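Chapter 7
Load-In, Line Check and Changeover

7.1 The changeover as a scheduling problem

A concert bill with more than one act is a sequence of sets separated by changeovers. The length of each set is fixed by contract. The changeover is the only part of the evening with any give in it, and most late finishes begin there.

Consider a four-band bill at the Okach, a standing room with a capacity of 3,532 and one loading door. Doors open in the early evening, and the headliner, Grosus, is due on stage at 9:30. The support acts are allowed 18 minutes each for changeover and the headliner is allowed 40. If each support act overruns by six minutes, the delay is carried forward to the headliner, whose changeover must then absorb it or pass it on to the audience.

Three terms are used throughout this chapter. Load-in is the movement of equipment from the vehicle to the stage or wings. A line check confirms that every microphone and direct box reaches the correct channel on the console. A sound check goes further and sets levels while the band plays. Support acts usually receive a line check only.
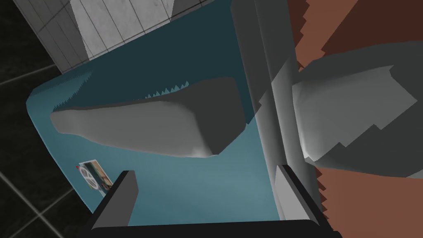 Idrisa Rugemalira objects that the line check is the wrong place to look for lost time. In Rugemalira's view the minutes go earlier, when drum hardware is assembled on the deck and not on a rolling riser in the wings, and no amount of discipline at the console will recover them.

The objection holds for rooms with wing space. Where the wings are narrow, a shared drum kit is the usual remedy - each drummer brings only cymbals, snare and pedal. Section 7.2 sets out the terms on which a kit is shared, including breakage. Section 7.3 covers input lists and the patching of the stage box. Section 7.4 works through the complete Thursday schedule for the Okach bill, with Vavance opening.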